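Bloques de construcción: criterios de compra, conservación y uso en mesa

Boletín de la Ludoteca Tarnitz. Sección de materiales. 12/31/25

La revisión anual del fondo de construcción se cerró con tres decisiones: se mantiene el cubo macizo como pieza básica, se retiran los lotes con aristas dañadas y se unifica la paleta en rojo, verde y amarillo. El inventario queda en casi 2000 piezas, repartidas entre el almacén y las mesas de préstamo. A continuación se resumen los criterios aplicados, por si resultan útiles a otros centros de la red.

Formato de las piezas. El cubo y el bloque plano cubren la mayor parte de las actividades de apilado. El cubo apoya igual sobre cualquiera de sus caras, de modo que el error de colocación se reduce a dos variables: desplazamiento lateral y giro. El bloque plano introduce una tercera, la elección de la cara de apoyo, y por eso se reserva para la segunda fase. Tumbado es muy estable; puesto de canto exige más precisión y tolera mal las vibraciones de la mesa.

Arista. El catálogo de Gorberg ofrece dos acabados, canto vivo y canto matado. El primero facilita la alineación visual, pero se astilla antes. Tras comparar los dos lotes adquiridos en septiembre, se opta por el canto matado de 2 mm para el préstamo a domicilio y se conserva el canto vivo en sala. Las piezas de Ruchti, más antiguas, presentan variaciones de medida entre lotes y no deben mezclarse con las anteriores en torres de más de cuatro niveles. Se han marcado las cajas correspondientes con una etiqueta gris en la tapa.

Color. Un color por nivel permite dar consignas verbales cortas: verde sobre rojo, amarillo al lado. También simplifica el registro, que se anota con iniciales de abajo arriba (R-V para una torre de dos piezas con el rojo en la base). Las series de tonos intermedios se han descartado para este uso: bajo luz artificial, el naranja y el amarillo oscuro se confundían con frecuencia en las anotaciones.

Superficie. La mesa debe ser mate, de tono claro y sin mantel. La veta visible no molesta; de hecho, una veta horizontal sirve de referencia para comprobar si una pieza ha quedado girada respecto al borde. Conviene dejar libre una franja de 30 cm entre la construcción y el canto de la mesa en las sesiones con grupos. Con una sola persona basta con menos, siempre que el antebrazo no tenga que pasar por encima de la torre para alcanzar la pieza siguiente.

Secuencia de trabajo. La sesión tipo empieza con tres piezas. Se colocan separadas, se nombra el color de cada una y se pide la primera superposición. La tercera pieza queda en la mesa hasta que la base esté asentada - este punto se omite a menudo y es la causa principal de derrumbes en los grupos de iniciación. Después se corrige el giro y, por último, el desplazamiento. La corrección se hace sujetando la pieza superior por dos caras opuestas, con presión ligera y sin levantarla.

Limpieza. Paño apenas humedecido y secado inmediato. No se sumergen las piezas ni se emplean disolventes. Los lotes de préstamo se revisan a la devolución y los de sala, una vez al mes. Toda pieza con astillas, pintura levantada o una cara abombada pasa a la caja de baja, incluso si la torre se sostiene con ella. Las bajas se sustituyen por piezas del mismo lote; si no las hay, se retira el juego completo del color afectado.

Almacenaje. Las cajas Hulorum admiten 300 cubos en capas regulares. Llenas pesan más de lo aconsejable para moverlas desde un estante alto, así que se han bajado todas al nivel inferior. Los bloques planos van en bandeja aparte, apoyados sobre la cara mayor. Guardarlos de canto ahorra sitio, pero los de las filas exteriores acaban marcando la pintura de los contiguos.

Documentación. La ficha de préstamo incorpora una casilla para el lote y otra para el tipo de canto. Benvinda Henriques ha preparado la plantilla nueva y atiende las dudas sobre el traspaso de las fichas antiguas. Los centros que utilicen la notación por iniciales pueden seguir con ella sin cambios. Queda pendiente acordar una abreviatura para el bloque plano cuando se coloca de canto; de momento se añade una «c» minúscula detrás del color. Las propuestas se recogen en el mostrador de materiales hasta la próxima revisión del fondo.
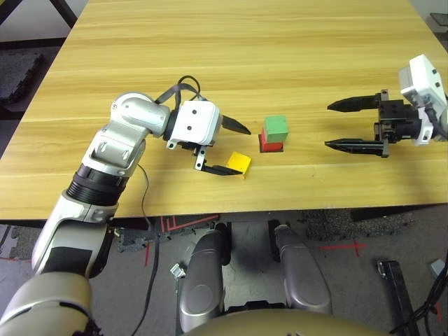
Los pedidos de reposición se tramitan por centro y deben indicar color, formato y tipo de canto. Las solicitudes sin lote de referencia se servirán con piezas Gorberg de canto matado.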